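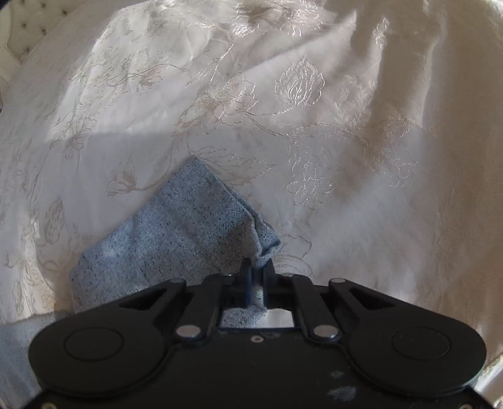
Jacquard bedspreads are the part of our textile care work that draws the most questions, mainly about creasing. A jacquard pattern is formed on the loom, so the figure and the ground are one cloth and move together when the cover is bunched or folded. On a cream-white cover like this one, with stems, leaves and open blossoms in a fine silver-beige metallic thread, the thread shows most where light falls on it directly. In shade the same motif goes flat. Check for pulled threads from two sides of the bed before folding.

Search this site Enter keyword Go

Posted 10 September 2022
By Sadeghi, Dresarell Textile Notes

Notes on the bedspread

Folds. The cover is rumpled, with a broad ridge over the upper half and long diagonal creases toward the lower right. Soft folds of this kind can be smoothed by hand, working from the center outward. Sharp creases need steam from the reverse side.

Flower with layered petals. It sits on the crest of a fold. Raised areas take the most rubbing in use, so inspect the outlines of the petals first.

Serrated leaf. The veins are traced in silvery stitches. Use a pressing cloth over any metallic thread and keep the iron on its lowest setting.

Light blue cloth. Fine weave, flecked with tiny dark blue specks, similar in look to chambray. Wash blues separately from cream covers until the dye has been tested on a damp white cotton pad.

Headboard. Cream upholstery, deeply tufted, with small buttons in a diamond layout. Dust collects in the tufts. Use a soft brush attachment at low suction and work from the top row down.

Storage

Fold the cover in 4 with acid-free tissue in each fold. Refold along new lines every 6 months. The Trevadura shelf boxes we use hold one double cover each. Do not stack anything on the lid.

The Kaltstead care sheet has been revised for September and now includes headboards.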